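10/16/23, by Indira Varma

Card sorting day at Favar. Desk organizer out on the table, slots waiting, one big card stood up in its slot. 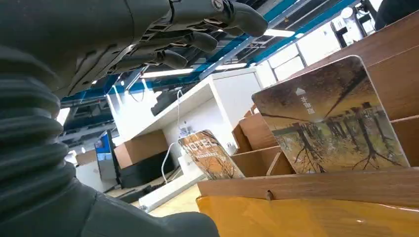

Vol. 8, No. 2

Also in the pile: a framed print of bare trees, in autumn yellow and green. Wants a wall, says Hema Thomas.
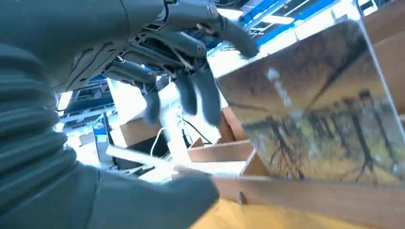 Brown wood and cardboard bits still need a box. The pale board goes in teh back room.
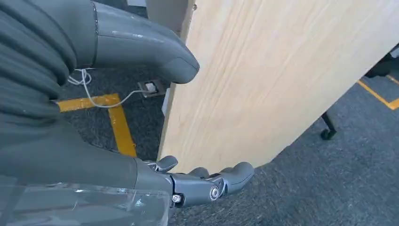

Around 30 cards to file. Laptop stays open on the table for the list.
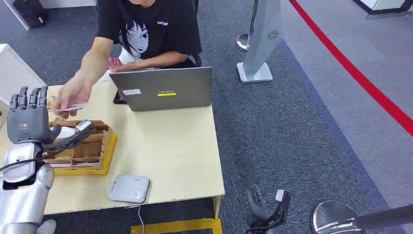
COMMENTS

Sze-wing: Love the print!
Lertchai: is the organiser for sale

Contact Favar | © Favar | Back to top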